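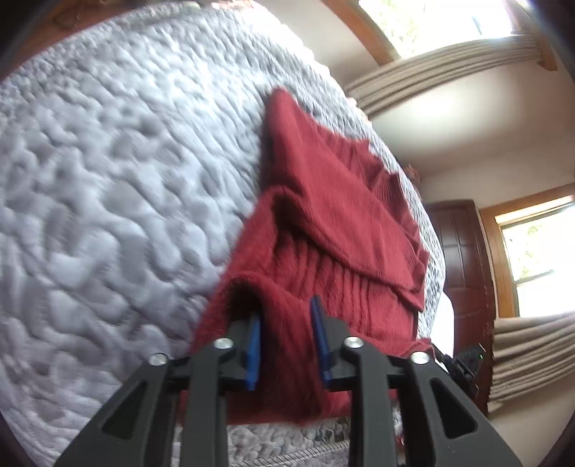

How do I get the planner to stop rejecting clips where the gripper width jumps between samples?

Raise the smoothing window in the width filter from 2 samples to 10, then rerun the export. The planner only looks at the filtered width, so nothing else in the config has to change.

Longer version below, with the part of Thabiso's message I'm replying to.

Thabiso Shezi wrote:
> I ran the Plostari export on the garment set last night and 38 of the 132
> clips came back with "width discontinuity". I looked at a few and the
> tracking seems fine to me. The fingers open and close on the cloth the way
> you'd expect. Is this the calibration again, or is the check too strict?
> I'd like to avoid editing the check if Lamisi is still relying on it.

It isn't the calibration. I reran that with the values Naledi posted and got the same 38 clips. What they share is cloth in front of the finger pads. When a pad goes under a fold, the width estimator loses one side for a sample or two and falls back to its last good value, and then it jumps when the pad comes back. Sweaters and towels do this far more than shirts in my logs.

Leave the check alone. Lamisi does use it, and it catches real dropouts in the rigid object set. The setting you want is width_filter.window in the export config. Set it for garments only — the longer window adds lag, and on fast grasps the close command arrives late.

One more thing. If you are on the Fornoner branch, the exporter caches filtered widths and does not notice that the window changed. Delete the cache folder first or you will get the same errors back. I have a patch for that and will send it separately once Fatima has looked at it.

Can you send me the clip list if any still fail after this?

Sipho Khumalo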